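Washing Soft Toys for Donation: Cold Water, Detergent and Drying Time

Student project report, Textiles and Community unit

Background

Op shops and toy libraries often turn away soft toys. In March I asked at the Wenduvley toy library why theirs went into a separate bin, and was told that cleaning them took too long and that the results varied. Hard toys are wiped down and put back on the shelf the same day. A plush toy might hold water in its stuffing for days, and if it smells afterwards it has to be thrown out.

My project looked at whether a simple hand wash could be written down as a method that anyone at the library could follow. I did not test for bacteria, as I had no access to a lab. I looked at drying time, smell, colour loss and the condition of the pile.

Materials

The library gave me toys that had already been rejected. I sorted them by weight when dry and kept only those between 138 and 300 grams, as the small ones dried so quickly that there was nothing to compare. Toys with battery boxes, bean filling or glued eyes were left out.

I used two detergents. One was Dosano, a liquid wool wash. The other was Zenditell, an ordinary laundry powder, which I dissolved in a jug of warm water before adding it to the basin. All washing was done in cold tap water. Drying was done on a mesh rack in a garage with the side door open.

Method

Each toy was weighed, brushed with a soft nail brush and checked for split seams. It was then pushed under the water and squeezed for five minutes, left for ten, and squeezed again. I rinsed until the water ran clear. Toys were rolled in a dry towel and pressed, then weighed again before going on the rack. I turned them every morning and evening and weighed them each time. A toy was recorded as dry when two weighings in a row matched its starting weight.

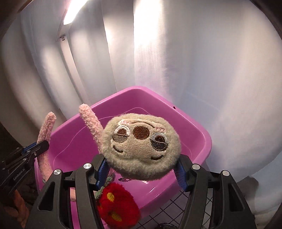

Fluffy pile was the hardest surface to wash well. Short velour lets water through quickly and any dirt comes away with the brush, but long fibres trap suds and mat together if they are rubbed. Faces need separate treatment as well. On a toy like the sloth, with its nose and eyes stitched on, the face can be brushed along the direction of the thread, while printed features should only be dabbed. Beige fur also shows a tide line more readily than darker colours, so I rinsed pale toys one extra time.

Results

The two detergents cleaned about equally well by eye. The difference was in rinsing. The powder needed up to 12 litres more water per toy before the suds stopped, and two toys washed in it dried with a stiff patch on the back. I think this was powder that had not dissolved fully.

Drying time depended mostly on how much water was left after the towel step. One bear weighed 200 grams dry and 600 grams when it went on the rack, and it took four days. A rabbit of nearly the same dry weight was pressed twice in fresh towels and was dry in a little over two. The bear was also the only toy with a musty smell at the end — I washed it again and the smell was fainter but still there.

Colour loss was slight. A red felt scarf bled into the first rinse and should have been taken off beforehand.

Limits of the project

All the smell checks were mine. The garage was colder on some nights than others and I did not record the humidity, which I would do next time. I also planned to try a spin dryer at Chuensuk, the laundrette near school, but it closed for repairs before I got there.

Recommendation

I suggested that the library use the liquid wash, press every toy twice and allow three days on the rack. The method has been typed up on one page and is now kept beside their sink.

Submitted December 25, 2020

Related projects
Mending kits for school uniforms
Which cotton shrinks most? A washing line test
Sorting donated books at Wenduvley
Natural dyes from kitchen scraps
Repairing wooden puzzles with missing pieces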